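Sorting and Recycling at Zindia: Frequently Asked Questions

Last updated January 10, 2024

These are the questions we get most often about paper, foil and cups on the second floor. The rules changed in October when Scanlon took over collection for the building, so older notices on the wall may not match what you read on this page.

Where do I put brown or tan paper?
In the paper stream. Packing paper, kraft paper and plain paper bags all go in together. Crumpled is fine. You do not need to flatten it, but a loose ball takes up more room in the bin than a folded sheet.
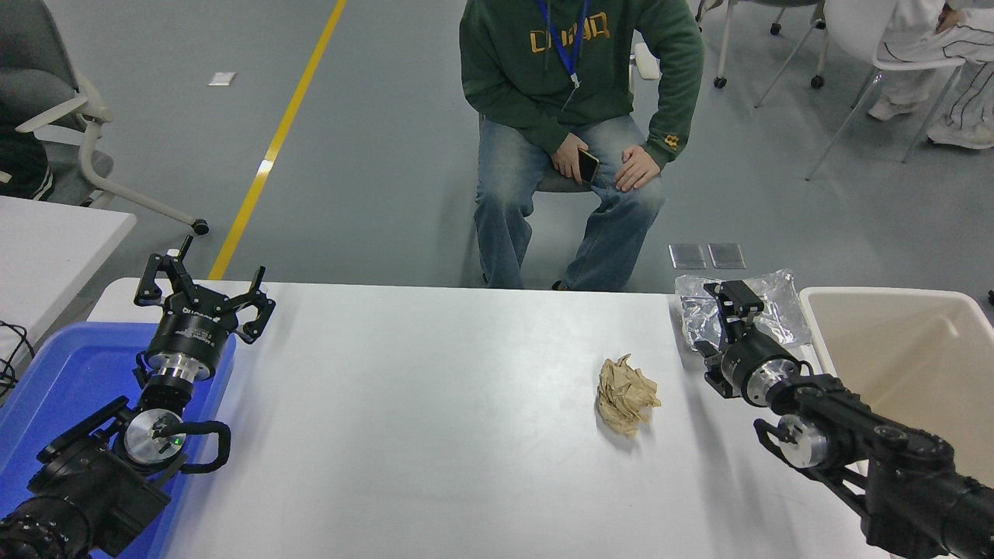

Zindia Workplace Services, Proltville Office

Does the paper have to be clean?
It has to be dry and free of food. A little tape is OK. If the paper has grease on it or was used to wipe something up, put it in the trash.

Can aluminum foil be recycled?
Yes, if it is clean. Wipe off any food first. Scanlon asks that foil be squeezed into a ball at least as big as a fist, and small pieces should be saved up until there is enough to make one. Flat sheets get mistaken for paper on the sorting line and end up in the wrong bale.

What about foil-lined wrappers?
Trash. If you crumple it and it springs back open, it is probably plastic film with a metal coating. Real foil stays crumpled.

Why can't paper cups go in with the paper?
Most paper cups have a thin plastic lining that keeps them from leaking. The mill that takes our paper does not accept them. Empty the cup, take the lid and sleeve off, and put the cup in the trash. The sleeve can go in with paper. 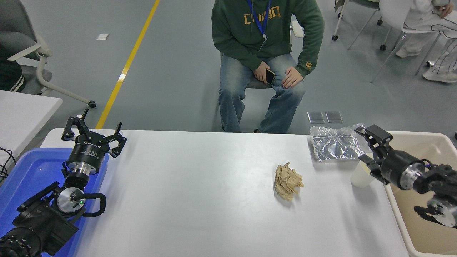

The same applies to the small cups by the water cooler. They look like plain paper, but they are lined too. We have asked for an unlined type and will update this page if the order changes.

Do bin colors mean anything?
Go by the label. Bins and trays were bought at different times and the colors are not consistent between floors. If a label has fallen off, tell us and we will replace it.

How often are the bins emptied?
Paper goes out twice a week. Metal goes out when the cart is full. The carts on the loading dock hold 600 liters each, and there are 7 of them.

Can I leave items on a table for someone to sort later?
Please don't leave them overnight. The cleaning crew treats anything loose on a table after hours as trash. If you need materials left alone, use a "Keep" card from the supply cabinet and write your name on it.

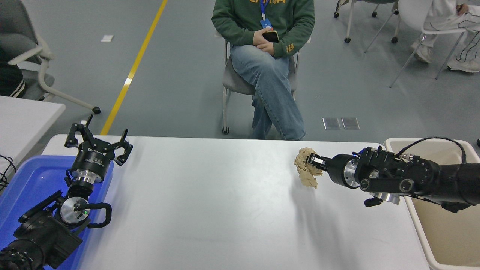 Cards are good for one week. After that we will send a note to the name on the card before anything is moved.

I put something in the wrong bin. What should I do?
If you can reach it safely, take it out and move it. If you can't, leave it. Please don't tip a bin over to look for something. For lost badges, keys or phones, call extension 1219 and we will hold the bag back for you.

Who do I contact?
Fergal Daly handles bins, labels and Keep cards. Gearóid Mac Mathúna handles pickups and anything to do with the loading dock. The desk is in room 30, next to the mail shelves.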